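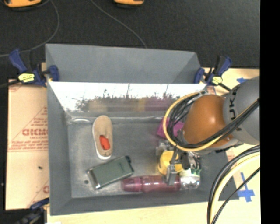

Panell picking group, monthly meeting
Minutes, December
In the chair: Benjamín Orellana
Also present: the Gendix people (two in the room, one on the phone until the line went), both students, the workshop, and myself taking notes
Apologies: received from the Yeh side, who are moving offices and have our sympathy

1. Minutes of the last meeting
Agreed, with one correction. The workshop did not "refuse" to drill the bench, they asked for it in writing, and I am sorry for putting it so bluntly. The bin stays on clamps for now and everyone seems quite content with that.

2. How the collecting is going
Benjamín opened by thanking the students, who have kept the arm busy through a fairly dreary few weeks and have been cheerful about it the whole time. We have 500 picks saved and labelled from the metal bin, against the 1941 we promised Granditum for the spring. He said he would like us to be further on but he isn't worried, as the first stretch went mostly on learning how to log things properly, and that part is now behind us (I hope he is right!).

There was a long and friendly discussion of what counts as a pick. Gendix would like a try to be saved whether or not the object comes up, so that the system sees plenty of misses as well as good lifts. The students pointed out that they had been throwing away the ones where the finger only nudged something along the floor of the bin. Agreed that nudges are kept from now on and marked "moved, not held". The discarded ones are gone and we shall not fret over them.

3. Shiny sides
Gendix raised the glare on the far inner wall of the bin, which comes out nearly white along the top, and the coloured smudges lower down where the wall reflects whatever is lying in front of it. Their worry is that the system will learn to reach for a reflection. The workshop offered to paint the inside matt. Benjamín was torn, and said so at some length, because the bins at Granditum are bare metal too and we would only be putting the trouble off. In the end it was agreed to leave the metal as it is for the present set, and to collect a smaller set of 45 picks with grey card along that wall, so that the two can be compared.

4. Objects
General agreement that the mix is a good one. The slip-on shoe is still everyone's favourite, as it can be taken by the heel or by the edge of the opening and the two look so different in the logs. The see-through things are harder, the magenta bottle especially when it is lying down with something clear at the end of it. Yeh had sent a note asking for more soft items. One of the students has offered a bag of old gloves and woolly hats, gratefully accepted, to be washed first please.

It was asked whether objects should be set out by hand or tipped in. Tipped in, from a box, and then left alone, even if the result looks awkward. Anything that lands outside the bin goes back in the box for the next turn.

5. Cables
The workshop feels that the loop of yellow cable by the orange joint is wider than it need be, and would like to bring it in closer to the arm before the new year. Benjamín asked that this be done between sets, with a note in the log on the day, as the cables show up in the pictures and Gendix will want to know when they changed. The blue tape marks on the bench are to stay where they are. Would whoever is tidying please leave them be.

6. Labels
Two people labelling the same picks did not always agree on "slipped" and "dropped". After some good-natured back and forth it was settled that "slipped" is before the object clears the rim and "dropped" is after. Gendix will put this on one page, and it will be pinned up by the desk.

7. Any other business
The kettle has been replaced, with thanks to the workshop. The booking sheet for the arm now runs to 5 in the afternoon and no later, at the request of the people who lock up.

Actions
Students: keep nudges from today; the 45 picks with grey card; bring gloves and hats
Gendix: one-page note on labels; look again at the see-through objects
Workshop: cable loop, between sets, logged
Benjamín: write to Granditum with the numbers so far, and reply to Yeh about soft items

Next meeting to be fixed once the Yeh office has its telephones back.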